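Jimitum Ki Phone: Frequently Asked Questions

Search help topics
Enter a keyword
Go

Answers to the questions we get most often about ordering, setting up and using the Ki. If you own the earlier Jimitum model, most of the software answers apply to you as well, but the battery and charging ones don't. 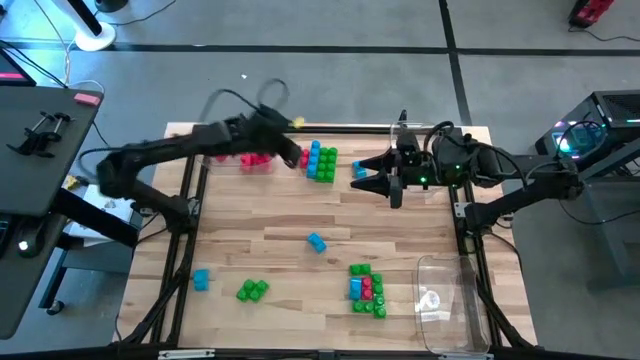
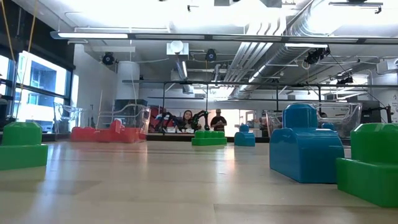
When will the Ki ship?

Orders placed before the end of April ship in May. Orders placed after that go out in the order they were received, and the date on your confirmation email is updated if it changes. We ship from our Faltcombe warehouse only, so a phone and a case ordered together will arrive in the same box.

Which colors can I get?

Black, chalk and dark green. The green is only sold with the larger storage option. All three have the same matte back.

Can I buy the Ki through my carrier?

Not at launch. The phone is sold unlocked from our own store and from Jekeo shops. You can put your existing SIM in it, or use an eSIM if your carrier offers one. Check with the carrier first if you are on an older business plan, as a few of those are tied to a list of approved phones.

I saw a leaked spec sheet that says the phone has a headphone jack. Does it?

No. That sheet described an early prototype. The Ki has one USB-C port, used for charging, wired audio and file transfer. Most USB-C headphones work with it. An adapter for regular headphones is sold separately.

How bright is the screen?

The screen reaches up to 2000 nits in direct sunlight with automatic brightness turned on. With automatic brightness off, the slider tops out lower to save power and keep the phone from getting warm. If the picture dims by itself outdoors, the phone is protecting the display from heat. Move it into the shade for a few minutes and it will come back.

How do I move everything over from my old phone?

Turn on the Ki and follow the setup screens until you reach Copy Your Data. Connect the two phones with the cable in the box, unlock the old one, and choose what you want to bring across. Photos, contacts, texts and call history are copied directly. Apps are downloaded again from the store, so stay on Wi-Fi until they finish.

If you skipped this step, you can still do it later. Go to Settings, then System, then Copy Your Data. Anything already on the new phone stays there.

What doesn't get copied?

Banking apps will ask you to sign in again, and some of them need a code sent by mail or text. Downloaded music from streaming services has to be downloaded again. Alarms are copied but turned off - check them before you go to bed the first night.

Why is the battery draining fast on the first day?

The phone is indexing photos, updating apps and learning which apps you use. This settles down after a couple of days. If it doesn't, open Settings, then Battery, and look at the list of apps. One that stays at the top when you haven't opened it is probably the cause. Uninstall it, restart the phone, and install it again.

Does the Ki come with a charger?

There is a cable in the box but no wall plug. Any USB-C charger that supports Power Delivery will work. Older chargers with the rectangular USB port also work with a suitable cable, only more slowly.

Can I stop it from charging to full overnight?

Turn on Battery Care in the battery settings. The phone will stop at 80 percent and finish charging shortly before your first alarm. With no alarm set, it stays at 80 until you unplug it or tap Charge Fully in the notification.

How long will I get software updates?

The Ki gets five years of security updates and four major system updates, counted from the month the phone first went on sale. Security updates come out every other month. They are released in stages, so a friend with the same phone may get one a week before you do. Checking by hand in Settings sometimes brings it up sooner.

The fingerprint reader fails a lot. What can I do?

Delete the saved fingerprint and add it again with the screen clean. If you use a screen protector, put it on first, and turn on Screen Protector Mode under Display. Thick glass protectors can block the reader. Adding the same finger a second time under another name also helps, especially if your hands are often dry.

Is the phone waterproof?

It is water resistant, which covers rain and splashes. Don't swim with it or take it in the shower. If the port gets wet, the phone will show a drop icon and refuse to charge by cable. Let it dry at room temperature - don't use a hair dryer.

Can the back and battery be replaced?

Both can be replaced by us or by a Jekeo repair desk. The battery costs $115 fitted, with return shipping included. A screen replacement is $300. Back up the phone before you send it in. We try to keep your data in place, but some repairs need a full reset.

Does opening the phone myself cancel the warranty?

Replacing a part yourself doesn't cancel the warranty on the rest of the phone. Damage caused during the repair isn't covered. The water seal is broken once the back comes off, and a new one has to be fitted to restore the water resistance.

Can I return it if I don't like it?

You have 30 days from delivery. Sign out of your account, remove the screen lock and reset the phone before you pack it. A phone that comes back locked can't be processed, and the refund waits until we reach you. Refunds go to the card you paid with.

Who do I contact if my question isn't here?

Use the contact form in your account, which attaches your order and serial number for you. For business orders, write to Marion Yule's sales team and mention how many phones you need. Press requests and review units are handled by Suha Sayegh.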